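City's sidewalk repair plan is short on sidewalks

Last updated: 4:40 p.m.

The city says its new downtown sidewalk program will make walking "safer and more pleasant for all." It said much the same when the last program began, and that one ended with a third of its list untouched.
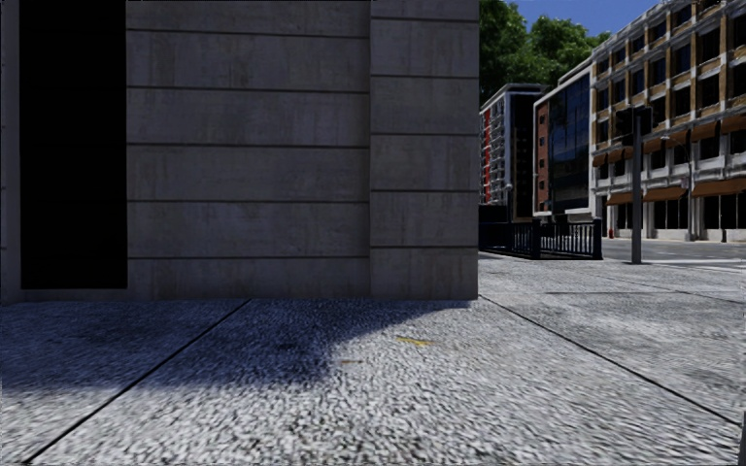
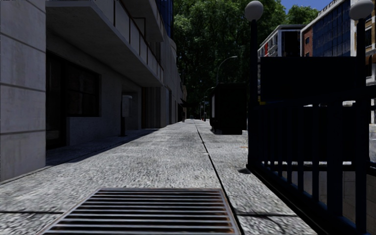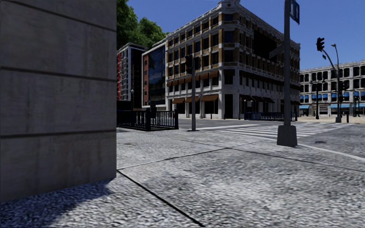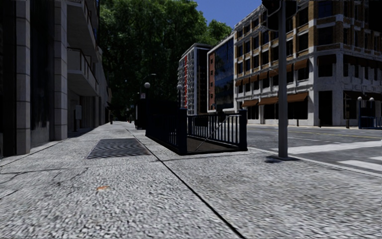 Stone and concrete underfoot, in a rendered street view.

Under the plan, released in February, crews from contractor Vatex would fix 281 spots where slabs have sunk, lifted or split. The public works department's own survey found 847. Asked what happens to the rest, a department spokesman said they would be "monitored." He could not say by whom, or how often.

The choice of spots is also hard to follow. A scoring system built by Kunico, a consulting firm, ranks each block by foot traffic, damage and "economic activity." The department has not released the scores. It did release a map, and most of the dots on it sit near offices and big stores. The blocks by the senior apartments on the east side got two.

Jomar Malabanan, who has filed 64 repair requests over the years, said he was not impressed. "They grind down one edge, they paint it, they call it fixed," he said. "Then winter comes and it's back up again."

Officials say grinding costs far less than pouring a new slab, and that is true. But the plan lists 142 of the repairs as grinding only, and the department has no figures on how long such work lasts. It would seem a useful thing to know before signing a contract.

The plan also says trip-and-fall claims will drop by half. No source is given. The spokesman said the estimate came from Kunico, and Kunico sent questions back to the city.

Work is due to start in spring, weather permitting. The finish date in the plan reads "to be determined."

COMMENTS

eastside_walker: Two dots. We got two dots. My mother uses a walker and has to go in the street by the pharmacy.

Lis: The grinding on my block held up fine, to be fair. Three years now.

R.T. in 4B: Can we see the scores or not? We paid for them.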